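August 24, 2024
By the Jurkska Workplace Programs Office

Speaker notes: Automation in the Burnau staff kitchen

Slide 1. Opening
Welcome the attendees. State that the Burnau kitchen serves 4,000 meals a week and that plating was assigned to the Imico arm in April.

Slide 2. What changed for staff
Three plating posts were reclassified as line monitor. Pay grades were kept. Monitors now inspect food at the plate -- a duty formerly held by the shift lead -- and may stop the arm without approval.

Slide 3. Judgment at the plate
Pause on the picture. The gripper holds the ear by its lower part. Ask the audience whether they would serve it, given the greenish-gray patch and the dark speck on one kernel. Explain that this decision stays with the monitor.

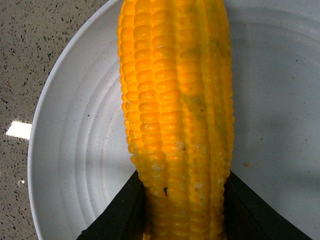

Slide 4. Open matters
Monitors have asked for shorter rotations. Margaritis will report on training hours. Take questions.

We use cookies to improve this site. Accept | Settings

Copyright 2024 Jurkska. Contact | Back to top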